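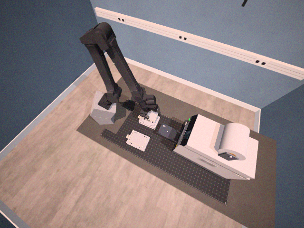
The law firm Schwerdtfeger has filed an appeal for its client Gratora in the case about the delivery contract with Folix. The appeal was sent to the court on 30 May 2019 and has 90 pages. In February the first court decided that Gratora must pay for all machines which were ordered, also for those which came after the agreed day. The contract speaks of "complete work stations", and the two sides do not read these words in the same way. For Gratora, a station is complete only when all the parts are delivered together. Folix says that every part can be billed alone.

"We respect the court, but we think that one clause of the contract was not read to the end," said Wolfram Kuhlmann, lawyer at Schwerdtfeger. "The judges heard only one witness on this point, and we had named seven."

The appeal asks for a new hearing and for the return of 3,255 euros in court fees, which Gratora has paid already. Hedvig Solheim, managing director of Gratora, said that the company is still open for a settlement - but it must be in writing, and it must include the supplier Clider.

Until the decision of the higher court, Schwerdtfeger will give no more comments on details of the contract.

Press contact: Wolfram Kuhlmann, Schwerdtfeger, press office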